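Tuesday, late, tea going cold

I have grapes on the brain! I did not expect to come home this happy about a bunch of fake fruit, but I want to get it all down before I lose the details, so never mind the handwriting.

I've been meaning to start on the still life practice since February, and it kept slipping. First there was the move of the desk, then the shelf, then the long business of picking a plate. But today the things finally came together in one spot: the grapes, the black container, the white square plate and the green cutting mat on the table under it all. That's it. That's the whole kit for the first study and I love every bit of it, even the mat, which I only wanted for cutting mounts and which has turned into my favorite background.

The grapes came from Osus, the little shop past the bus stop with the bins of artificial everything. Lemons, pears, those puffy bread rolls that fool absolutely everyone from across a room. I went in for pears. I had pears in my hand! Then I saw the grapes and put the pears back. They're a deep burgundy going to purple, with that frosted look real grapes get, the dusty bloom you rub off with your thumb, except you can't rub this off (I tried, standing in the aisle). And the stem is so good. It's pale and pinkish, and it splits up into skinny little twigs with knobby ends, just the way a real bunch looks when somebody has been picking at it.

The container I'm less sure about. It's black with sides that look like fabric, and dark grapes inside a black thing is a hard subject for a beginner. Everything sinks. But then you get the little shiny spots on the berries, and your eye goes straight to them, and suddenly the dark part feels rich and deep. I keep going back and forth. The plate is the safe choice. The container is the one I keep thinking about on the bus.

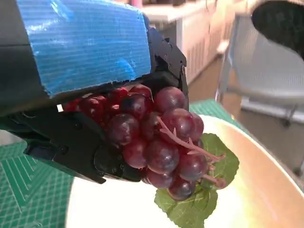
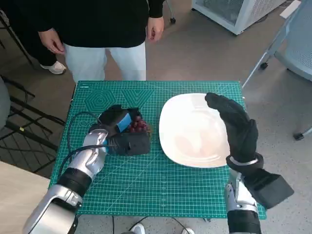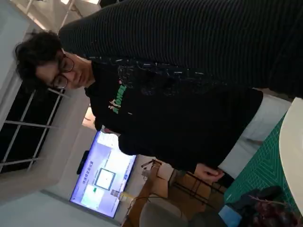
Do fake grapes need any care, or can they just sit there? Mine get a wipe with a soft damp cloth when the dust shows, then they air dry on a towel, and I keep them off the sunny windowsill so the color doesn't fade.

I wrote that out because I know I'll forget it, and in a year I'll be staring at a gray bunch wondering where my beautiful purple went. I should copy it onto a card and put it in the box with them.

So, the plate. Large, white, square, with soft rounded corners and just a bit of a rim. The best thing about it is what it does with color. White is never white! There was a pinkish beige glow lying in the middle of it, so gentle I nearly missed it, and as soon as I noticed it I wanted to mix that color more than anything. I'll need hardly any red, some yellow ochre, and a huge amount of white. I got this wrong three times last month with the eggcup and ended up with something like putty each time, but I think I understand now where I was going wrong. I was starting from the color and adding white. You have to start with the white and sneak up on it.

And the mat! Green against burgundy, of course it works, they're practically opposites, but I'd never have gone looking for it. I adore all the fine white lines. There's the grid, and the measurements along the edges, and up in one part a set of hexagons one inside the other with a row of triangles beside them. My first thought was to leave all that out and paint a plain green cloth. My second thought was that the grid is a gift, because it shows you exactly how the table tips away from you. If my squares go wonky I'll know the whole drawing is wonky. It's like having a teacher lying flat under the fruit.

I've bought a Grovum pad for it, 30 sheets, the heavier paper, and I've told myself that 14 of those are for pencil only. No paint until they're filled. I'm hopeless at this kind of rule (see: the eggcup) but I really do want to get the bunch right before I go near color. The trick seems to be to draw the outside shape first, the whole lump of it, a sort of lopsided heart, and then choose the few grapes at the front and make those properly round. The rest can be hints. I did 2 quick ones on the back of an envelope just now from memory and the second is not bad at all. The first looks like a pile of tires.

The highlights are what I'm most excited about. Every grape that faces the light has one, but they aren't all the same, some are sharp and bright and some are a pale smudge, and if you put the same white dot on every berry you get a bunch of eyeballs. I know because that's what I drew at Lozano's evening class, and it stared at me from the wall for the rest of the term.

Things to get: a softer pencil, the Vernutex eraser that you can pull into a point (mine has gone hard and crumbly), a tube of ochre, and maybe something blue to go in the picture with the grapes. A touch of bright blue next to dark red is so lively, I can't stop thinking about it. A ribbon, or a scrap of folded paper. Not a big thing, just enough to make the red jump.

It's past 11 and I should be asleep. I've put the pad on the chair by the door with the envelope tucked inside the cover. Pears next time, if Osus still has them. I liked the one with the brown spot.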